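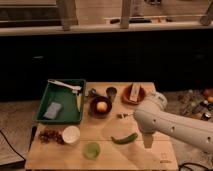

A gripper trial on the Hesitberg tabletop layout, with the gripper above the middle of the table.

The Hesitberg tabletop layout is a fixed arrangement of household items used for comparing robot grippers, wrist cameras and motion controllers. It was drawn up at the Udport test laboratory by Esko Pesonen and Hidayah Wibisono and was later taken up by a second laboratory in Vavondale. The layout is intended for single-arm systems working over a small table, with the arm mounted at one side so that the table stays open to an overhead or raised side camera.

Background

Earlier comparisons at Udport used machined blocks and cylinders. These gave repeatable results but did not separate the grippers well. Most two-finger designs scored close to one another on rigid, flat-sided parts, and differences appeared only when the same grippers were moved to kitchen work. Pesonen proposed replacing the machined set with ordinary items in February, and the block set was kept only as a warm-up for new operators.

The name comes from the street on which the first laboratory stood. Early reports call the layout "the kitchen board," a term still found in the Vavondale records.

Layout

Items are placed from a printed template, which is removed before the trial starts. The back of the table holds a cup, a bowl with one fruit in it, and a shallow round dish with an upright wooden block. The tray goes at the left. Its raised sides limit the angles at which a gripper can reach the flat items inside, and the sponge and the spoon are scored separately for this reason. The front of the table is given to light or irregular items, including a green chili pepper and a pile of dried fruit.

Placement tolerance is not specified for the dried fruit. Hilkka Nieminen, who revised the template, argued that a pile cannot be reset exactly and that its outline should be left to vary between trials.

Gripper comparison
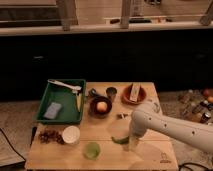

Grippers are compared on approach, closure, lift and release, each scored on its own. Approach is judged from the fixed camera, with the operator's console feed used only to settle disputes. A downward approach, the default for the layout, puts the gripper close to neighboring items before the fingers close. The curved green pepper lies right beside the gripper in this position, and its tip points toward it, so wide finger housings are at a disadvantage even when the pepper is not the target. A contact with any item other than the target is logged as a disturbance, whether or not the item moves.

A standard session consists of 102 grasp attempts per gripper. Two grippers are normally compared in one session, with the arm, controller and camera positions left unchanged. The order of targets is drawn in advance and is the same for both grippers.

The Kokkonen parallel gripper, a short-stroke electric model, is the usual reference. It performs well on the wooden block and the spoon handle. It does poorly on the fruit in the bowl, where the rim leaves little room for the fingers to open. Soft-finger designs show the opposite pattern — good results on the fruit, weak results on thin flat tools.

Cameras and controllers

The layout is also used to compare camera placement. Shadow from the arm is the main concern. With the arm entering from the right, its shadow falls across the right half of the wood, and depth estimates for small metal items in that area are checked against a second view. Translucent cups are a known source of missing depth data and are reported on a separate line.

Controller comparisons use a shortened list of 14 attempts, all with the same gripper. Position control and force-limited control are run in alternation. Rochelle Brannigan's report on the shortened list found that force limiting reduced dents in soft fruit but added about two seconds to each closure.

Limitations

The layout has been criticized for using perishable items. Peppers and fruit differ from one batch to the next in size and firmness, and results from separate sessions are not directly comparable unless a reference gripper was run on the same day. Raimo Valtonen at Vavondale has proposed molded substitutes. Udport has kept the natural items, on the view that variation in firmness is part of what is being tested.

Paper cups are a further point of disagreement. The template states only that the cup must be white and open at the top, and wall stiffness is not controlled. Vavondale discards a cup after any attempt in which the rim is deformed; Udport allows reuse if the cup stands without leaning.

The layout does not cover two-arm work, pouring or opened containers.

Last revised 24 July 2022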